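Teaching the arm from a chair

4 min read

Sabine Weidemann spends most of her working day moving a robot arm that does not exist. She sits at a desk at Prastum with a hand controller, looks at a simulated kitchen on a monitor, and steers the arm through small household jobs. Each run is saved, and the saved runs are used to train a program that will later try the same jobs without her.

"People ask if it's like a game," she says. "It is for the first hour. Then it's more like learning to write with the other hand."

Her current task involves a bowl on a kitchen counter. The arm has to reach it, get the gripper into position and take hold without knocking it. She has recorded 1689 runs of it since October. The bowl starts in a slightly different place each time.

I asked her what makes a run good.

"No stopping to think. If I pause over the bowl for two seconds, the program learns that pausing is part of the job. So I decide what I'm going to do before I press record."
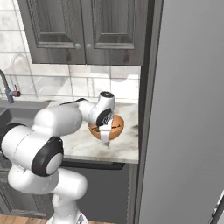
She came to the work from the other direction. At Benedetti, her previous employer, she taught arms by hand, standing beside the machine and pushing it through the motion while it recorded its own joints. She still thinks that is the better way to learn what a robot can do.

"You feel where it gets stiff. You feel the wrist run out of room. With the controller I only see it, and I see it late."

The trade is speed. By hand she could manage 39 usable runs on a good day, counting the time it took to put everything back. In simulation a reset is one button.

Arne Wiegand, who looks after the software side, is careful about what the numbers mean. The set held 2242 runs when he counted all the operators together, and he threw out almost a third.

"Some were failures, which we keep in a separate folder," he says. "Most were fine to look at, but the person had gone around the long way. You get the bowl, and you also get a program that likes detours."

Both of them say depth is the hard part. On a flat screen it is difficult to judge how far the fingers are from a rim. Weidemann lines the gripper up from a second view before she goes down. Wiegand has tried a headset, and she gave it up after a week.

"It made the reach easier and my neck worse," she says.

The next step is a real counter. The team has a test kitchen booked at Flomcombe, and Wiegand expects the first attempts to go badly. Friction is his main worry. Weidemann's is the light.

She will be there with the controller, to take over when the program gets stuck and record the correction. Those takeovers go back into the training set too.

"I do the last bit, it watches, we try again," she says. "That's the job."

Comments

pk_lathe: We did hand guiding on a packing line for years. She's right about feeling the wrist. Never got that from a pendant.

Marla T.: Do they keep the slow runs at all? Seems a shame to lose the careful ones.

oldgantry: Would like to read a follow-up after Flomcombe.

Last updated March 19, 2025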